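Nokwood Public Library
Board of Trustees, Regular Meeting
Thursday, July 31, 2025
Minutes

Call to order. Chair Iman Fahmy called the meeting to order at 6:11 p.m. in the Karakaya Room. A quorum was present.

Approval of minutes. The minutes of the May meeting were approved as corrected. The correction concerned the spelling of Clallow Street in item 4.

Branch hours. The Director presented a proposal to extend evening hours at the Clallow branch by 95 minutes on two weekdays. Trustees asked for a staffing plan before any vote. The item was carried over.

Interlibrary loan. The agreement with the Lultus County system expires at the end of the year. The Director recommended renewal on the present terms, with the limit kept at 15 items per cardholder. Moved, seconded, and approved.

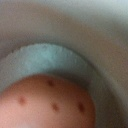

Public comment. A resident of Clallow Street asked: Will late fees on children's books come back next year?

The Chair replied that no change to the fee schedule is planned, and that any proposal would be posted 15 days before a vote.

Facilities. The roof contractor has submitted a revised bid. The Board authorized up to $100 for a copy of the original building drawings from the county records office.

Adjournment. There being no further business, the meeting adjourned at 7:15 p.m.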